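Ticket 42: Apples freezing on one side, snack room fridge
Site: Jargate, Valley building
Opened by: Akua Agbenyega
Assigned to: Yayra Bawa
Opened: 3/9/19
Status: Resolved

Akua Agbenyega wrote:
Hi Yayra! First off, I love having a fridge in here, and the fruit has been a hit. One problem though. The apples at the back of the shelf are coming out with a glassy, brown patch on one side, like they got frozen and then thawed. The ones near the front are perfect. I moved two forward this morning to see if they keep better. The dial is on 4 out of 5 and I haven't touched it since January.
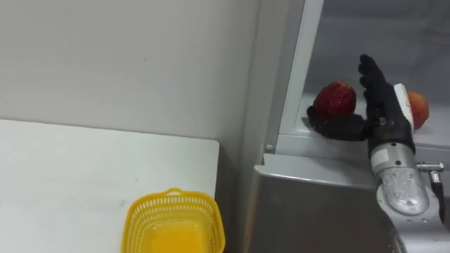

I also noticed the door doesn't always pull itself shut the last inch. You have to lean on it a little. Could that be the same problem, or do I have two problems?

Yayra Bawa wrote:
Great report, thank you! My guess is you have one problem wearing two hats. If the door sits open a crack, warm air gets in, the cooling runs and runs, and whatever is closest to the cold air outlet gets the worst of it. Could you try these for me?

1. Turn the dial down to 2.
2. Keep fruit a hand's width from the back wall.
3. Wipe the door gasket all the way around with warm water and a drop of dish soap. Dry it well.
4. Close the door on a strip of paper and tug. Do this at each corner. It should drag.
5. Put a glass of water with a thermometer on the apple shelf and read it tomorrow.

Also, how close is the desk to the fridge? Amos thinks it got pushed over when the floor was cleaned, and I want to be sure the door swings free.

Akua Agbenyega wrote:
Oh, good thinking from Amos! Floor view of the desk and fridge attached. 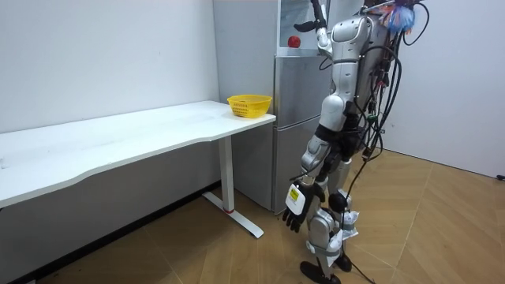

Photo: Akua Agbenyega, Jargate

Dial is on 2 now. Gasket is wiped, and wow, there was a lot of sticky stuff in the bottom fold. I think it was juice. Paper test: top two corners drag nicely, bottom hinge side drags, bottom handle side slides right out. So we found something!

Amos Whitlock wrote:
That bottom corner is your leak. The gasket takes a set when it's been stuck down with juice. Warm it with a hair dryer on low, keep the dryer moving, and work the rubber outward with your fingers. Then shut the door and leave it shut for a couple of hours. I did one last winter and it came right back.

Akua Agbenyega wrote:
Did the hair dryer trick, and the paper drags at all four corners now!! I'm way too happy about this. Water glass reads 39 F after a night on the shelf, with the dial still on 2. I also slid the desk over about 17 inches, and the door opens all the way without me having to squeeze in sideways. 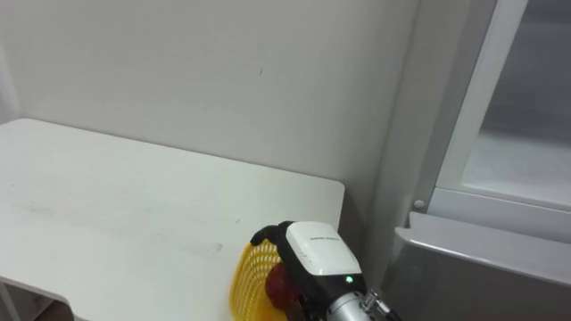
Table end and fridge, from the snack side.

The tabletop could use a scrub, there are gray scuffs on it that my sponge won't lift. Different ticket?

Yayra Bawa wrote:
Different ticket, but try baking soda paste first. And 39 is lovely, leave the dial right there. Please check the apples again in a week and post what you find, good or bad.

Akua Agbenyega wrote:
One week in. No glassy spots on any of them, and I cut one open to be sure (crisp all the way through, delicious). Door closes by itself. You can close this one. Thank you both so much!

Closed by Yayra Bawa. Fix: gasket cleaned and reshaped, dial set from 4 to 2.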